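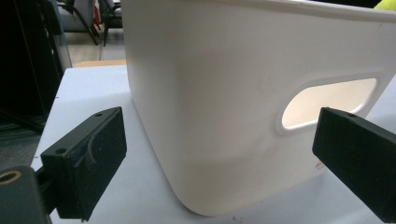

Garonon手持夹爪套件 试用前安全检查表(附检查意见)

设备:Garonon手持夹爪采集套件,两指式,试用机
供货方:Virkley
使用方:Flerkoswood仓储部
检查人:Brisa Aguirre
检查日期:2024年9月4日
结果填写:合格 / 待改 / 不适用

一、外观与紧固

1.1 两指安装牢固,用手左右扳动无晃动。
结果:合格
意见:左指根部与支架连接处手感比右指略紧,不影响开合。装箱单没有写拧紧力矩,已向Virkley要数据。

1.2 指体无裂纹、无缺角。
结果:合格
意见:左指内侧面有一道弧形灰色刮痕,指甲划过没有台阶感,按表面磨损记录。下次检查时对照,刮痕变深或变长就换指。

1.3 指面上的孔内无异物,孔口无毛刺。
结果:合格
意见:无。

1.4 支架上的铜色环件无松动。
结果:合格
意见:手册里查不到这个零件的名称,备件表上也没有编号。请供货方补上,否则以后没法报备件。

二、开合与夹持

2.1 空载连续开合,无卡滞、无异响。
结果:合格
意见:做了700次,中途没有停顿。扳机回位正常。

2.2 两指闭合后指尖对齐。
结果:待改
意见:对着光看,指尖上沿有一条细缝,下沿已经贴合。夹纸片时能感觉出来,夹厚的东西没有差别。Virkley答复可以加垫片,垫片随下一批备件寄来。

2.3 夹持力不致损伤物料或夹伤手指。
结果:合格
意见:戴手套和不戴手套各试一次,能自行抽出。试用期间仍然禁止把手指伸进两指之间。

2.4 接近大件容器时,指尖不刮擦容器壁。
结果:待改
意见:用米白色大塑料箱做的试验。箱子的提手孔四周有凸起的边,指尖从斜下方靠过去容易顶在这圈边上。操作员应先把夹爪抬到与孔口同高,再往前送。培训材料里目前只有小件的动作,需要补大箱这一段。

三、线缆与供电

3.1 线缆外皮完好,接头插紧。
结果:合格
意见:线缆偏短,操作员绕到桌子另一侧时会绷住。换长线之前,只在桌子一侧作业。

3.2 电池无鼓包,充电时有人在场。
结果:合格
意见:充电器放在办公室,不放在试用区。

3.3 急停或断电方式已告知全部操作员。
结果:合格
意见:参加试用的6人均已演示一遍。手持设备没有单独的急停按钮,松开扳机夹爪即张开,这一点与手册一致。夹着重物时松开,物品会掉下来,脚不要站在正下方。

四、作业区域

4.1 桌面平整,无积液、无尖锐物。
结果:合格
意见:桌面有少量灰色污迹和小黑点,收工后用湿布擦。

4.2 容器放稳,不压桌边。
结果:合格
意见:大箱重心高,装了东西以后要往桌子中间推。

4.3 操作员身后和两侧无绊倒物。
结果:待改
意见:椅子离桌子太近,操作员后退时会碰到。试用时把椅子移到墙边,结束后再搬回来。

4.4 照明足够,物料轮廓清楚。
结果:合格
意见:无。

五、数据与记录

5.1 镜头干净,无遮挡。
结果:合格
意见:每班开始前擦一次,用镜头布,不要用纸巾。

5.2 存储空间足够一个班次使用。
结果:合格
意见:上一阶段在Ventura库房共录了2,017段,没有出现存满中断的情况。

5.3 录制范围内的人员已知情。
结果:合格
意见:通知贴在门口。有人不愿入镜的,录制时请其从另一侧通道走。

六、结论

本套件可以继续试用,共有3项待改:2.2指尖对齐,2.4大件容器接近动作,4.3椅子位置。4.3当天可以处理,其余两项在11月复查前完成。采购意见等复查后再提,租用合同暂不延长。

复查时另带一副备用指,在现场换装一次,记录用时和所需工具。手册写的是单人可换,需要实际核对。

检查人签字:Brisa Aguirre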